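Can a robot tidy your room?

Mar 15, 2018

You can probably clear a messy table in a few minutes. You pick up the cup, put the tools back in their box and wipe up the crumbs. You hardly think about it.

For a robot, each of those jobs is hard. Robots in car factories are quick and strong, but they mostly do the same movement again and again, with every part in the same place. A table at home is different every day.

First the robot has to work out what is there. Glass is a problem for many cameras – light goes straight through it, so a clear cup can be difficult to find. Then the robot has to choose where to put its fingers. Many robot arms have only two. 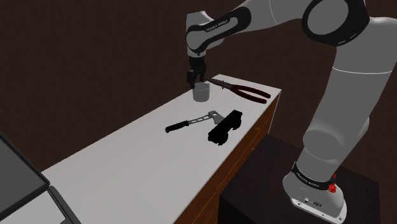
It also has to decide how hard to squeeze. Too softly and the thing slips. Too hard and it may break. Pliers are tough but an awkward shape, and they need a different grip from a cup.

Robots often practise inside a computer first. A pretend cup can be dropped 742 times and there is no glass to sweep up. Rhonda Gauthier tests robots this way at Brundden. In one test her team asked a robot arm to pick up a cup 302 times, and it managed 146 of them.

"A toddler would beat it," she says. "But it did worse in August, so we are getting there."

So can machines do the chores yet? Some can. Robot vacuum cleaners go round the floor by themselves, and dishwashers wash the plates – but a person still has to load them. Tidying a whole bedroom is a much bigger job, and for now you will have to do it yourself.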